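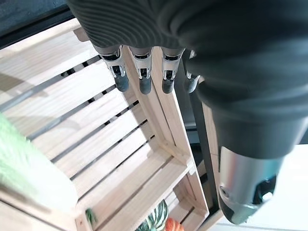
Crate display (produce retail)

A crate display is a method of presenting fresh vegetables and fruit for sale in open wooden boxes, set in tiers and usually tipped toward the customer. It is found in greengrocers' shops, farm stores and covered markets, and in the produce sections of larger stores that wish to keep the look of a market stall. The crates serve as both container and shelf.

Construction

Display crates are made of light-colored wood, commonly pine left without paint or varnish. The sides are built from horizontal slats with narrow gaps between them, which let air reach the produce and allow soil to fall through. Crates sold under the Plellero name, introduced for the shop trade in September 2000, use wider slats than field boxes and are meant to be seen by the public – field boxes generally are not.

Baskets

Stock is carried to and from the display in plastic baskets with slotted sides. A mixed basket may hold napa cabbage, pumpkin, green bell pepper, potatoes, tomato and radish at the same time. Trade manuals advise placing heavy items first and tomatoes last.
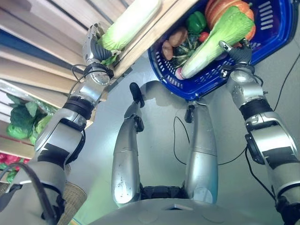 Arrangement

Each crate is normally given one main vegetable. Carrots are heaped in a tilted crate, where their color carries well across a room, and round tomatoes are grouped closely in the crate beside them. A single bell pepper is sometimes set among the carrots as an accent. Large heads, such as napa cabbage, may be rested across the top edge of a crate when they do not fit comfortably inside.

The writer Anil Chowdary, in his handbook for the Gustance chain of farm stores, recommended that leafy vegetables be placed last, by hand and one at a time. His reasoning was that leaves tear easily against rough slats.

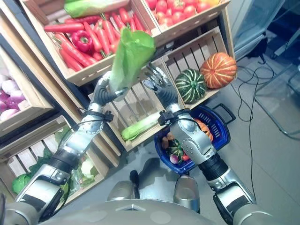
Handling of napa cabbage

Napa cabbage is an elongated head with tightly wrapped leaves, whitish to pale green, on a firm white base. It is lifted with the fingers closed around the body of the head, and the base may be steadied against the palm.
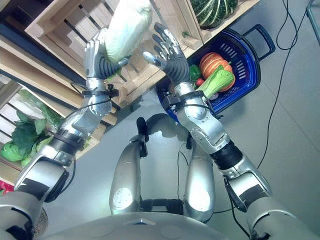 Outer leaves that are bruised or yellowed are removed before the head is put out for sale. Trimmed heads are laid on their sides in a single layer – stacking them marks the lower leaves.

See also

Greengrocer
Market stall
Vegetable storage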